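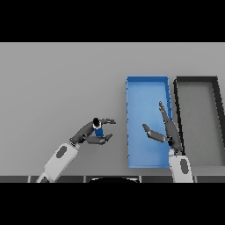
Britel Records to release Siltov, second album by guitarist Florin Filip, in June

BRIRKCOMBE — Britel Records has confirmed a June release for Siltov, the second full-length album by guitarist and composer Florin Filip. The record will be issued on vinyl, on compact disc and as a download. The vinyl edition is limited to 800 copies, pressed at 33 rpm on a single disc.

Siltov is an instrumental album for steel-string guitar, double bass and harmonium. Filip plays all guitar parts in open tunings, most of them based on a lowered D. The bass is bowed on the first side and plucked on the second. There is no percussion, although the guitar body is struck on the closing piece, Roman, to mark the change from three beats to four.

The basic tracks were recorded live in one room in Brirkcombe, with the harmonium added later. Two microphones were placed on the guitar and one on the bass. No click track was used, and tempo changes within each take have been kept. Mixing was done to tape, with a small amount of plate reverb on the harmonium only.

"The first record was built up in layers, and I found it hard to play afterwards in front of people," said Filip. "These pieces were written so that two players can get through them from start to finish. The harmonium can be left out."
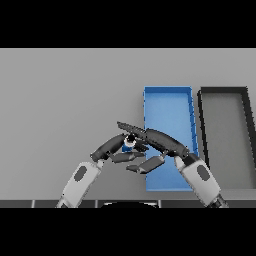

Live dates and formats

Filip will perform the album in full at the Brirkcombe Corn Hall in the month of release. The concert lasts 90 minutes including an interval, and doors open at 7 pm. The second half will consist of older material, rearranged for guitar and bass.

The vinyl edition comes with a printed sheet giving the tuning for each piece. Buyers of the compact disc and download will receive the same sheet as a file. A book of full transcriptions is in preparation — Britel will announce the price and publication date separately.

Review copies and interview requests: Britel Records press office, Brirkcombe. Please state the preferred format when writing.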